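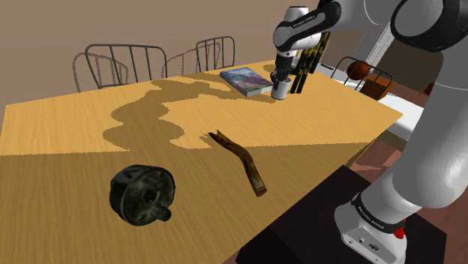

On the Brutlow seed order: I went through the list again last night and the total comes to 160 packets across the 4 farms, with Alvarado taking the biggest share. Prices are the same as last year except for the onion sets. If you want to change your numbers, write to me off list before the end of February. I can also bring the paper catalog to the potluck at Widcombe. Please bring your own plate and something to drink from, a plain white mug like the one at the top will do fine, and label it underneath if you want it back.

Someone wrote earlier:

> Does the price include delivery to each farm, or only to the
> Widcombe barn? We can't get a truck over there in March. Also,
> is anyone splitting the clover seed? We only need two bags.

Delivery is to the barn only. The full bill is $2382 and that covers one drop. Sosidier has a truck going up the valley the same week and will carry orders for anyone on that road — you pay for gas, nothing else. Let them know by the first of the month.

We can split the clover. I have us down for one bag and would be glad to take a second if it helps fill the pallet. Bags are 50 pounds and they won't open them for us.

Last thing, the walk-in cooler at Alvarado is down until the new compressor comes in. Seed potatoes will go in the root cellar for now, so bring crates that stack.

— Widcombe orders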